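Eating at the table again

30 November 2019

For most of the last ten years I ate dinner on the couch. Before that I ate it at my desk, and in one apartment I ate it standing at the kitchen counter while reading the mail. I didn't think of this as a problem. I live alone, the food was hot, and the dishes got washed.

In March I moved into the place on Figueiredo Street and the couch wouldn't go up the stairs. The movers tried it both ways and then on end. It went back down to the truck and then to my cousin Alex, who still has it. So for the first two weeks I had a bed, a lamp, a folding table and one chair, and I ate at the folding table because it was that or the floor.

This post is about what changed. Some of it is small.

What I eat

I cook more food that needs a knife. On the couch I had drifted into bowls. Everything was rice with something on it, or pasta, or soup thick enough not to spill. I could hold the bowl under my chin and watch a show. A pork chop doesn't work that way, and neither does a baked potato. I had stopped buying both without noticing.

The first real meal I cooked here was chicken thighs with green beans and a potato. It took an hour, and I had to borrow a pan from Zuleica Bittencourt across the hall. She also lent me a cutting board, and I kept that one until June. We now trade leftovers most Sundays. Her black beans are better than anything I make, and she gets a lot of cornbread in return.

I eat less, too, though I wasn't trying to. With a bowl I would go back to the pot and fill it up again during the credits. At the table I have to decide to get up, and half the time I don't. I haven't weighed myself and I don't plan to.

Plates

I owned almost no plates when I moved. I had six bowls and two plates, and both plates were the big square kind that were everywhere for a while. They don't fit in the cabinet here. The door stays open an inch and you hit your head on it.

I looked at new sets and didn't like the prices, or the fact that they come with mugs. I have enough mugs. What I wanted was a plain round plate with a bit of a rim, so that the juice from a tomato stays where it belongs. Color didn't matter much, though I've found I like pale ones. Food looks better on them, and they don't show every scratch from a fork. I like a bit of shine on them too.

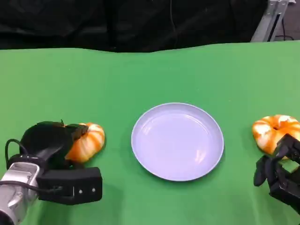

The tablecloth question

My grandmother used a tablecloth every day and a different one on Sundays. My mother used place mats. I used nothing until this summer, when I set a hot pan down on the folding table and left a ring in it.

Cloth is quieter. I didn't expect to care about that, but a plate on bare plastic makes a clack every time you cut something, and in a room without much furniture you hear it. I bought a cotton one at the Zatevico closeout on 9th and it has been through the wash more times than I can remember. It never dries flat. I used to iron it and then I quit ironing it. By the second night there's oil on it anyway.

Two things I would tell anyone buying one. Measure the table first and add enough on each side that it hangs down past the edge, or it slides around. And buy one you don't love. I know people with nice linen in a drawer who eat off bare wood because they're afraid of wine.

The phone

I wish I could say I leave it in the other room. I do that maybe three nights a week. The other nights it sits by my elbow and I read the news, and those dinners are over in ten minutes and I couldn't tell you what I had.

The radio is a better fit. I have an old Zudar set that was my father's, and it gets the jazz station and a ball game if there is one. I can listen to that and still pay attention to the food.

Having people over

This is the part that surprised me. On the couch I never had anyone to dinner, apart from pizza. Now there's a table, and people seem to expect to be asked. I bought a second chair in April and two more at a yard sale, none of them matching.

Shayne Baxter from my old job came by in September and stayed until midnight. We used to have lunch together every day and I don't think I had ever seen him finish a sentence. He talked about his daughter for an hour. I made a lasagna that was too wet in the middle and we ate it with spoons.

I've had maybe five dinners like that since. I don't do courses. There's one main thing, some bread, and whatever the guest brings. If they bring dessert, great. If they bring nothing there are usually clementines.

The couch

Alex asked last week if I wanted it back. He's measured my stairwell and thinks it would go if we took the feet off and removed the door at the top. I told him to keep it through the winter. I do miss it for reading, and I may get an armchair. There's one at the thrift store by the bus depot, brown, with a good back and a bad smell, and I'm going to go look at it again on my way home from the dentist.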